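Hilville Technical Institute
Automation Program, Applied Equipment Studies
Course handout: Evaluating a tabletop gripping kit
Prepared by Zuzana Hrubý
Issued 6 February 2023

Purpose of this handout

Students in this unit will review the Undeo Bench Kit as if they were advising a small company on a purchase. The handout sets out what the kit contains, what the supplier offers with it, and which points the written review must address. It should be read before the first laboratory session and kept for reference until the review is submitted.

The kit is sold by Rosser, which also provides delivery, a setup visit and a service plan. Students should treat the kit and the service plan as separate items. A buyer may be well served by one and poorly served by the other, and a review that gives a single grade to the pair will be returned for revision.

What is on offer

The standard kit consists of a light tabletop arm, a gripper with two fingers, a small camera carried at the wrist, a control box and a license for the Clusetti task software. The quoted price is $2,927, with delivery included and sales tax excluded. The service plan is offered at $439 per year and may be added at any time within 24 months of purchase.

The plan covers replacement of worn gripper fingers, one remote checkup each year and telephone help during business hours. It does not cover damage from collisions, and it does not cover the work surface or any trays and fixtures supplied by the buyer. Students are asked to read the exclusions closely. In past terms several reviews recommended the plan on the strength of collision cover that it does not contain.

The software license is tied to the control box and not to the person using it. A school or workshop may therefore have any number of trained users, but only one of them can run a task at a given time. Tasks are saved in folders, and a folder may be copied to a second control box only if that box carries its own license.

Terms used in this unit

Approach: the movement of the gripper from its waiting position to a point near the part.
Opening: the distance between the inner faces of the fingers before they close.
Grip: the closing movement, together with the force held once the fingers have met the part.
Release: the opening movement at the place of delivery, including any pause before the arm withdraws.
Recovery: what the system does, or asks the operator to do, after a failed grip.

These terms are to be used in the review with the meanings given here. The supplier's own sheets sometimes use "pick" for both approach and grip, and students who quote from them should make clear which of the two is meant.

Small parts on a flat surface

The supplier presents the kit as suitable for small, light parts resting on a flat surface. This is the claim on which the laboratory work is based. Flat, low parts are a fair test for a gripper with two fingers, as the tips must come down close to the surface without pressing into it. The direction in which the part lies also matters. A long block may need to be gripped across its narrow side, and the wrist must turn to suit.

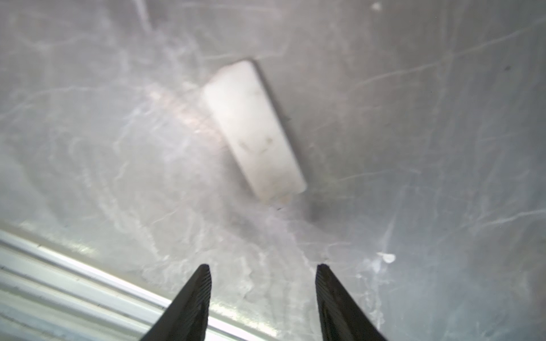 The height setting deserves particular care. In the Clusetti software, the working height is entered once for the whole surface and is then used for every part placed on it. If the surface is not level, a height that is correct at one side may be too low at the other. Students should check the height at several places before beginning any trial and should record the values in the log sheet.

Lighting is the second matter to be controlled. The wrist camera is used to find the part and to judge its direction. A pale part on a gray surface is usually found without trouble, but reflections from bare metal or from scratches in a finish can be taken for the edge of a part. The supplier recommends even light and a matte surface. The review should state whether this advice was enough under ordinary room conditions, or whether further steps -- a shade, a cover, a change of surface -- were required.

Laboratory procedure

1. Confirm that the emergency stop is within reach of the operator and test it with the arm at rest.
2. Inspect both fingers for wear along the gripping faces. Report any damage before continuing.
3. Enter the working height and check it with the arm at low speed.
4. Place one part on the surface, away from the rim, and run the approach without closing the fingers.
5. Run the full task and record the result of each attempt, including any recovery.
6. Turn the part to a new direction and repeat.

Students work in groups of 2. One operates the control box and the other keeps the log sheet; the roles are exchanged halfway through the session. Hands must remain outside the marked area whenever the arm is powered.

The written review

The review is addressed to a buyer who has no technical staff. It must describe the kit in plain terms, report the laboratory results as recorded, and state whether the supplier's claim regarding small parts is supported by them. Failed attempts are to be reported in full. A separate section must consider the service plan, including the likely cost of replacement fingers for a buyer who declines it.

Opinions on the appearance of the kit, or on the manner of the sales staff, should be left out unless they bear on its use. Prices must be quoted as given in this handout, even if the supplier's list has changed in the meantime. The next revision of these figures is planned for June.

Reviews are submitted on paper to the program office, with the signed log sheets attached.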